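Guides > Home and Workshop > Surfaces

How to clean and keep a whiteboard so it does not turn grey
Wed 17 February -- by Deolinda Veloso

When I moved to my present office I received an old whiteboard with it, and each word I wrote there left a shadow. A colleague, Aníbal Vieira, wanted to throw it away. I asked for one weekend, and the board is still in use. In this page I write down the method, for boards with a painted or enamel surface. Glass boards are easier and do not need most of it.

What you need

Two soft cloths, one of them for drying only. A small bowl of lukewarm water with one drop of washing-up liquid. Isopropyl alcohol from the chemist. One good marker for whiteboards, in black. Do not use kitchen powder, steel wool or the green side of a sponge.

Step 1. Take the board down

If the board is small, unscrew it and lay it flat on a table. On the wall the liquid runs down into the lower edge and stays there, and after some months the edge begins to swell. If the board is too big to move, put a folded towel along the bottom and work with a cloth that is only damp.

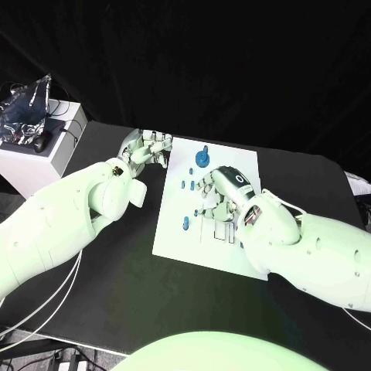 A white board laid flat on a black tabletop.

Step 2. Remove the dust

Wipe the whole surface with the dry cloth, from the top to the bottom, always in the same direction. The old ink is a fine powder, and if you wet it immediately you make a grey paste which goes everywhere. Shake the cloth outside.

Step 3. Wash

Dip the other cloth, press it well and wipe the board in long strokes. Then repeat with clean water. Soap that remains on the board is the most common reason why new ink does not come off, so do not hurry this part. Dry it with a clean part of the first cloth.

Step 4. The old marks

For normal ink that has stayed too long, write over it with the black marker, wait 6 seconds and wipe. The solvent in the fresh ink takes the old ink with it. It looks wrong while you do it, but it works on most marks.

For permanent marker use the alcohol. Open a window, put a little on the cloth -- never directly on the board -- and press on the mark before you rub. Try first in a corner. If the cloth takes the colour of the board itself, stop, the coating is already weak. After the alcohol, wash again with clean water.

Step 5. Let it rest

Leave the board flat for one night before you hang it or write on it.

How often

I wipe mine dry every evening and wash it on the first Monday of the month. The last full cleaning with alcohol was in September and I have not needed another. Marks that stay longer than 13 days usually need Step 4, so for a calendar or a list that must remain, I prefer thin tape for the lines.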